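**Unit 3: Keeping Business Records**

Handout for the May section, Satish Sengar
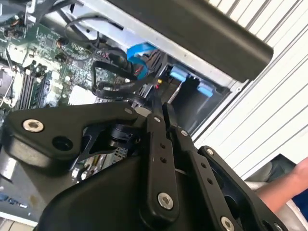
*Fig. 1. Open desktop computer case.*

A small firm keeps two kinds of records: source documents (receipts, invoices, time sheets) and books, where those amounts are entered.

Enter each sale on the day it is made. An invoice due in 30 days is still a sale today — it goes under accounts receivable until it is paid.

Practice entry: Zukia buys a desktop computer for $918 and pays by check.

- Debit Office Equipment, 918
- Credit Cash, 918

If the opening cash balance was $2,191, the new balance is $1,273.

Read the Demirtaş chapter on depreciation before the next class.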